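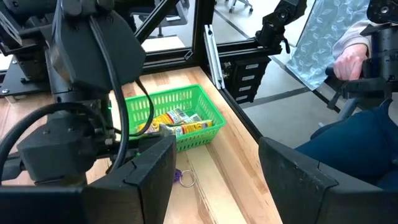
Thread: how messy do you let the table get between takes?

batelbench
Been doing basket pick and place by teleop, two arms, butcher block top. Question for anyone gathering demos for small policies. Do you reset to a fixed layout every take or let it drift? I've been letting it drift. Keychain ends up wherever, basket gets nudged, carry on. My labmate says I'm poisoning the set. 16 demos in on this task and I'd like to know before I do the other lot.

clarkden_6
Drift is fine. Fixed layout = policy that learns the layout. Ask me how I know.

phetsri
Disagree, sort of. Drift isn't random. Stuff migrates to the same corner because your arm pushes the same way every time. Shuffle by hand between takes, properly, or use a printed list of start spots.

batelbench
A list for every take?? That doubles my time

phetsri
Doesn't double it. 14 seconds a reset once you're used to it. I use the Gumberg sheets, you just tick down the page.

gumberg_fan
never got on with those sheets. half the spots are out of reach for the left arm

clarkden_6
What's the clutter like though? Matters more than the basket imo. If the wrist view only ever has one odd thing in it the policy treats that as a landmark.

batelbench
Loads more on the next task. Rubber bands in a few colours, little yellow boxes, trays, lamp. Left arm takes the mesh basket, right one works over by the white tray.

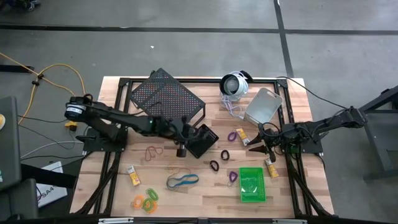 Bands are the awful bit. Gripper comes down, catches one, and then the take is either ruined or "realistic" depending who you ask. I've been binning them. Labmate keeps them.

phetsri
Keep them but tag them. A snag you recover from is worth 2 clean ones.

clarkden_6
No it isn't. Not at 16 demos. You'll teach it to snag. Get the clean ones first, add recoverys later.

gumberg_fan
+1 to clean first. also does the lamp stay put? if it wanders about your shadows go everywhere

batelbench
It moves when I knock it so... yes it wanders. Hadn't thought about shadows tbh

phetsri
Then move it on purpose and write down where. Same argument as the basket.

clarkden_6
We're going to disagree on this one till Friday. Batel, do 6 clean with a hand shuffle, train, look at where it fails, then decide.

batelbench
ok. Shuffling by hand, snags in a seperate folder, lamp position in the notes. Will post the failures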